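The Floor That Would Not Go Away

Walk into enough old apartments in Braltport and you start to expect the same floor. It is in the entry, in the bathroom, sometimes in the kitchen under two layers of vinyl. Pale eight-sided tiles, small dark squares set on their points where the corners meet. Tile sellers call it octagon and dot. Most people call it the old bathroom floor.

The pattern has been in the city longer than most of its streetcar lines were. The first large order anyone can trace went to a hotel near the harbor, which covered its lobby with it and later did all 149 bathrooms to match. The hotel is gone. Part of the lobby floor survives under a shoe store, and the owners have had the good sense to leave it alone.

What made the pattern popular was mostly price and labor. Small tiles came glued face down to sheets of paper. A crew could lay the sheets in mortar, soak off the paper and have a room finished in a day or two. Small pieces also meant many joints, and joints gave a wet foot something to grip. Landlords liked it for the first reason and tenants for the second.

The tiles themselves came from Jeltidow, a factory town up the river that once had four kilns running through the night. Clay went in gray and came out white, and the dots were colored all the way through with cobalt or iron, so that wear never showed. A hundred years of shoes will dull the surface of one of those dots, but the color goes down to the mortar. Ask a tile setter to cut one in half and you will see it.

The last kiln in Jeltidow closed in a bad decade for the whole trade. Sheet flooring was cheap and warm underfoot, and people were tired of scrubbing grout. Contractors broke up thousands of square feet and hauled it to the dump. A lot more was just covered over, which turned out well for the people who came later with a heat gun and a scraper.

The revival has been slow. Salvage yards noticed it first, when buyers began asking for loose tiles to patch old floors. Then a small company named Menov started pressing new ones, in a rented building with one electric kiln. It now makes the pattern in up to 300 color pairs, although white with black or navy still accounts for most of what leaves the loading dock.

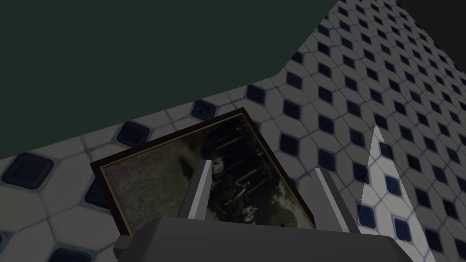
Light tile with navy inserts, carried up the wall.

Putting the pattern on walls is a newer habit. In the older buildings it nearly always stayed on the floor, with plain rectangular tile above it to shoulder height and paint from there. Now it goes up behind stoves, around tubs and along hallways. Some makers stretch the octagon into a longer shape for this, so the wall reads as rows and looks less like a floor that has been tipped up. Strong paint colors go well with it, dark greens and blues in particular.

There are practical points. A wall has to be flatter than a floor for small tile to look right, and any plumbing cut falls across several pieces. Grout color matters more than buyers expect. White grout makes the pattern quiet and shows every stain. Gray hides the stains and draws an outline around each tile, and that can be a lot to look at in a narrow room. Setters in Braltport tend to push gray for kitchens and leave bathrooms up to the client.

Old floors need less than people think. Warm water and a mild cleaner will take off most of the dirt, and a stiff nylon brush does the joints. Stay away from vinegar and other acids, which eat the grout. A few cracked tiles can be chipped out and replaced from salvage. If the floor rocks or sounds hollow over a wide area, the mortar bed has let go, and that is a bigger job.

Prices have followed the interest. A box of salvaged Jeltidow tile that sat unsold for years now goes quickly, and the yard on Lyons Street keeps a waiting list for the navy dots. In March it took in 1118 loose ones from a school that was being torn down. They came in coffee cans, still with mortar on the backs, and most were spoken for before they had been cleaned.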